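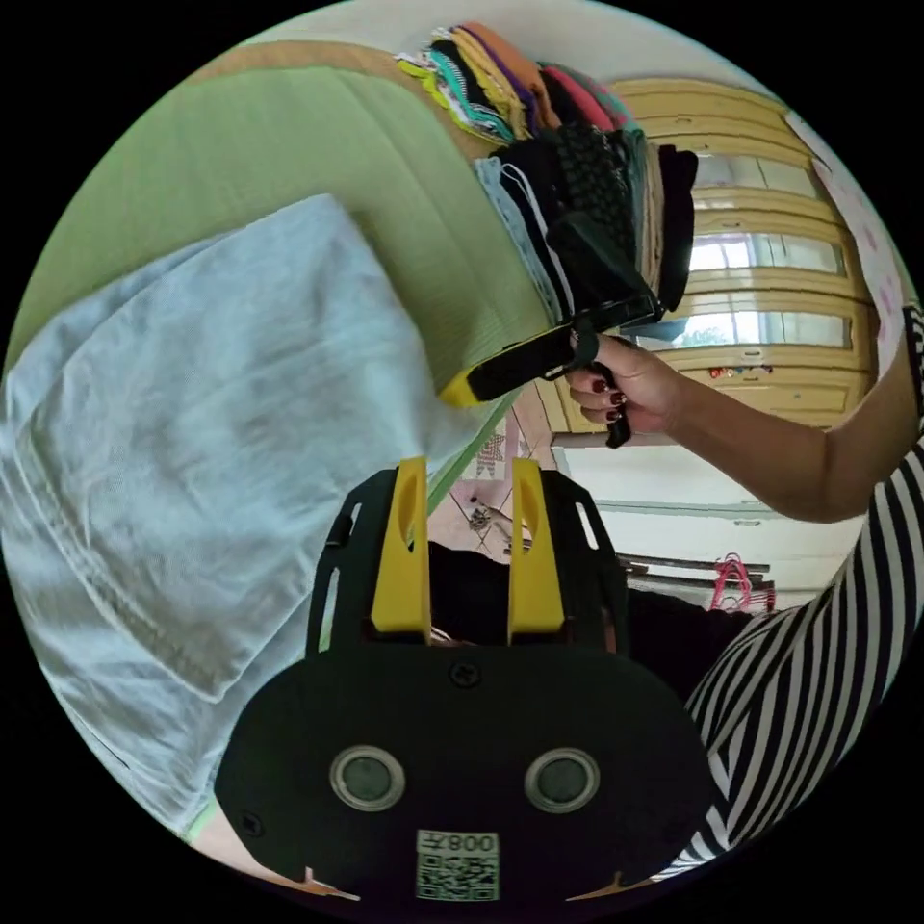 Etiqueta blanca con código QR sobre una placa negra.

Inicio Análisis Taller Almacén Contacto

Morora 50: impresora térmica de etiquetas para inventario

La Morora 50 es una impresora de transferencia térmica de sobremesa, con ancho máximo de 50 mm y conexión USB. La compramos en mayo para rehacer el inventario del taller, que hasta entonces se llevaba con etiquetas de papel térmico directo. El papel amarilleaba en las estanterías próximas a la ventana y los códigos dejaban de leerse. Desde la compra hemos impreso 1205 etiquetas, la mayoría en poliéster blanco mate.

Instalación. El controlador para Windows se instala sin incidencias. En Linux hay que añadir la impresora a mano en CUPS y corregir el tamaño de página, que viene definido en pulgadas. El sensor de separación se calibra manteniendo pulsado el botón de avance hasta que salen tres etiquetas en blanco. El manual describe este paso en el capítulo de limpieza, donde cuesta encontrarlo.

Calidad de impresión. Con cinta de resina y la velocidad en el segundo nivel, los bordes de los módulos QR salen limpios. Con cinta de cera sobre poliéster la tinta se levanta al frotar con la uña, cosa previsible. Con la cinta mixta el resultado es aceptable en cajones y deficiente en herramientas de uso diario. En códigos pequeños conviene bajar la densidad un punto: el valor de fábrica empasta los módulos interiores.

Adhesivo. Probamos dos rollos, el propio de Morora y el industrial de Auer. El primero agarra bien en metal pintado y mal en polipropileno rugoso. El de Auer sujeta en ambos, pero deja residuo al retirarlo y obliga a usar alcohol isopropílico. Sobre superficies curvas de radio pequeño se levantan las esquinas de los dos; un troquel de esquina redondeada retrasa el problema.

Programa. El editor incluido, Sotham, importa CSV y genera series numeradas. Admite caracteres no latinos siempre que la fuente esté instalada en el equipo. El fallo más molesto es que recorta los ceros iniciales al importar: hay que declarar la columna como texto en cada plantilla, y el ajuste no se conserva al duplicarla. Perdimos un rollo casi entero por este motivo.

Consumibles. Cada cinta de resina nos ha rendido aproximadamente 667 etiquetas. El distribuidor, Zusico, sirve las cintas sueltas y los rollos solo por caja.

A favor: nitidez, ruido contenido, tapa que se abre con una mano.
En contra: editor, manual, cortador manual con tendencia a desviarse si se tira en oblicuo.

La recomendamos para talleres con volumen medio y etiquetas pequeñas. Para etiquetas de envío el ancho se queda corto.

Actualizado: 2024-11-04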